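Help wanted: part-time workshop and storage room organizer, Plitbridge

Posted January 31, 2023

Hi there! I run a small shared workshop on the second floor of the old Farnier building in Plitbridge, and I need somebody to come in and help me get the place back in order. We had a very busy December, things got put down wherever there was space, and now I can't find my own label maker. (If you've ever bought a second roll of packing tape with the first one sitting under your coat, you know where I'm at.)

The job is part-time, three mornings a week to start, and I'm hoping it turns into something longer. I'd love a person who likes tidying for its own sake. I like it too, but I get halfway through a drawer, find an old instruction booklet and sit down to read it.

What you'd be doing

Mostly sorting, shelving, labeling and packing. We have 78 storage bins along the back wall, and the labels on them are from at least two different systems, one of them mine and one of them from the people who had the room before me. I'd like one system. It doesn't have to be mine! If you come in with a better idea I will happily print new labels all afternoon, once the label maker shows up.

After the bins there's the cable situation. Power cords, network cables, chargers, adapters for things we no longer own. I want them coiled, tied, tagged by type and length, and hung on the pegboard near the door. Anything with damaged insulation goes in the red tub and I'll deal with it.

Then the electronics shelves. They need dusting with a dry cloth (no sprays, please), and everything on them needs an entry in the inventory sheet: maker's name, what it is, where it lives, who's allowed to borrow it. The sheet exists. It was last filled in properly by me, in a good mood, for one day.

And there's packing. Members send equipment out every couple of weeks, and it all has to be wrapped, boxed and listed. Our shipper, Garg, picks up at the downstairs door and they won't wait, so you'd need to be okay with a deadline now and then. Boxes can weigh over 60 pounds. You won't be lifting those alone, we have a hand truck and a freight elevator, but you should be comfortable steering one around corners.

What I'm looking for

You don't need a degree or a technical background. I'd like you to be careful with your hands, patient with small parts, and willing to ask before throwing something out. Please, please ask. A thing that looks like a scrap of bent metal may be the only one we have.
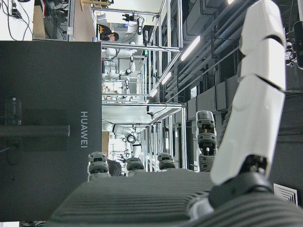
Experience in a stockroom, a library, a theater prop room, a busy kitchen or a house with a lot of kids would all count with me. Basic spreadsheet skills are a plus, and if you only know how to type into the boxes, that's fine, I can show you the rest in an hour. You should be able to stand for most of a morning. There's a stool, and there's coffee, and the window at the far end gets nice light until noon.

Hours and pay

Monday, Wednesday and Friday, 9 to 12:30. I can move things a little for school pickup or a bus schedule, just tell me up front. Pay is hourly and I'll give you the rate when we first talk, before you spend time coming over here. Parking behind the building is free but the lot fills up early.

How to apply

Send a short note through the Praluston job board, or drop one in the mailbox downstairs marked "workshop." No formal resume needed, though I'll read it if you have one. Tell me where you've worked, when you could start, and about one messy place you put in order and how you went about it. Photos welcome if you have them, I love a good shelf.

I'll get back to everyone, probably in the evening. The trial morning is paid, and you'd start on the bins.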